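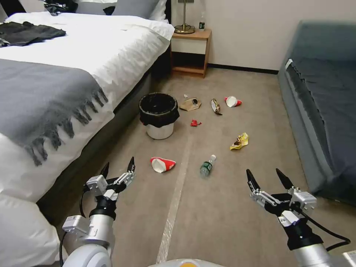
Anyone who has kept a guest room knows the order of things after checkout, and at the Hutchins, a small hotel of 23 rooms in Draltholm, it begins with the floor. Beds can wait — a fringed throw straightens in a moment — but wrappers on a pale carpet get trodden in.

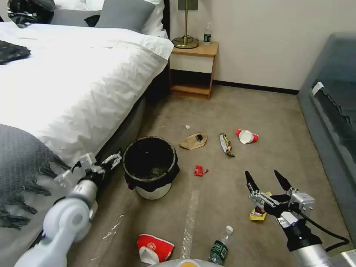

Paper cup, paper bag and snack wrapper on the beige carpet, with the lined bin beside the bed.

The housekeepers like to start by the nightstand and work back toward the door, bin close at hand, and only then do they bring out the vacuum. It's a homely sort of method, and I've been using it in my own spare room ever since.

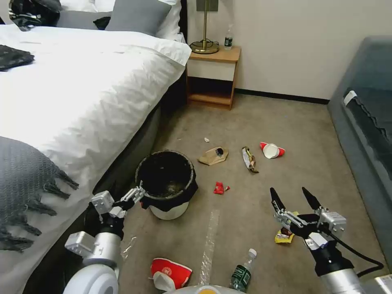
DRALTHOLM, March 2025

The season is still quiet, which leaves six good weeks for carpets and sofas before the visitors come back from Ciltum.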